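Speaker notes: Was the Iltedmont cipher ever any good?

14 shares | 3 comments

Start with the slip of paper. Read the first line aloud, slowly, then stop. Give people a moment to guess. Someone always gets it.

Then the usual story. During the siege of Cukport the garrison wrote to its relief force in a secret hand, the besiegers caught the letters and could make nothing of them, and the town was saved. You'll find this in every guidebook and on the board by the harbour. I would like to know who checked.

What we have is 60 letters. Only 9 use the cipher at all. The rest are in plain language, and some of those give away far more than the secret ones do: how much flour was left, which gate was weak, how many men were down with fever. If you had a good cipher, would you save it for asking after the commander's horse?

Pause. Drink water. Next part is dry, so keep it moving.

How it works: each letter is swapped for one further along the alphabet, always the same distance. A bored clerk could break it before supper. The standard defence is that most soldiers couldn't read, so it hardly mattered. Fine, but soldiers weren't the ones opening the post. Officers had secretaries, and secretaries could read very well.

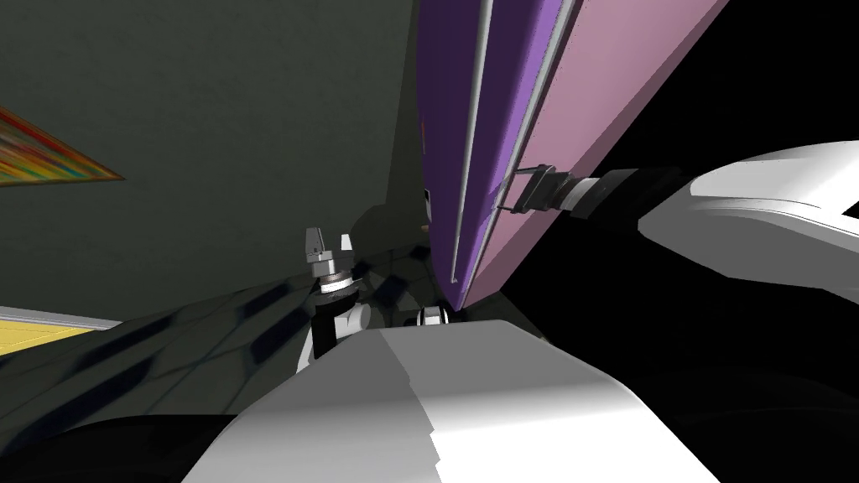

Now the Sellwood account, which is where the "unbreakable" claim comes from. Written 285 years after the siege. Gives no source. Repeats a speech word for word that no one at the time seems to have written down. I don't say it was made up. I say I wouldn't lend it money.

The Xie edition is much better. It prints all the letters in order, with the damaged bits marked as damaged. Show of hands: who has read it? (Expect few.) Its notes point out that 13 letters are copies made after the siege ended, and 2 of the ciphered ones are among them. So we can't even be sure those were sent in cipher.

Likely question: why did the besiegers leave, then? My answer is fever and unpaid wages. Their own camp accounts complain of both at length. They don't mention codes once.

If time is short, drop the part about the horse.

Finish on the slip again. Read the second line and let them work it out.

3 comments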